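# Heat embossing on dark cardstock, step by step

Many people wrote to me after my last card and asked how I get a clean white image on black paper. It is a simple technique, but small things can spoil it, so I write here all the steps in the order I do them.

## What you need

- Dark cardstock, smooth, 300 gsm or near to it
- A clear stamp with open lines (I used the fern from the Fagundes leaf set)
- Clear sticky embossing ink
- White embossing powder, fine detail
- An anti-static bag
- A heat tool
- A small dry brush

## Steps

1. Cut the cardstock and rub the anti-static bag over all of it. Do the corners too.
2. Put the stamp on the block and ink it well. The ink is clear, so turn the block to the light to see if some part is missed.
3. Press straight down, count to three, and lift straight up.
4. Pour powder over the image right away. Be generous, the rest goes back in the jar.
5. Tap the back of the card with your finger. Remove the extra grains with the dry brush.
6. Switch on the heat tool and let it warm up away from the paper.
7. Heat from one side and move slowly. When the powder becomes shiny, go to the next part.

Before I learned step 6, my powder was always flying away before it could melt. Mhairi McIver showed me this in her July class and I am still thankful to her. She also heats from under the card when the paper is thin, and it bends less this way. 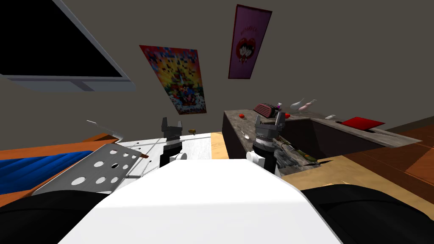 **Can I use normal dye ink in place of embossing ink?**

Dye ink dries too fast on most cardstock and the powder will not hold to it. A slow pigment ink works quite well, especially with clear powder on top.

## Adding color

After the card is cool, you can color inside the white lines with pencils. On black paper I take the Pandeo pencils, because they are soft and the light colors stay bright. Make the first layer light, then go again where you want more color. Pencil marks on top of the white line can be wiped off with a dry cloth.

For a background I sometimes put a little Husix shimmer spray on the cardstock first. Then you must wait until it is fully dry, or the powder will stick everywhere. I leave mine overnight.

## If the result is not good

If the surface looks rough like orange skin, it needs more heat. If it looks flat and a bit oily, it had too much, and this cannot be repaired. Keep that piece for testing your pencil colors.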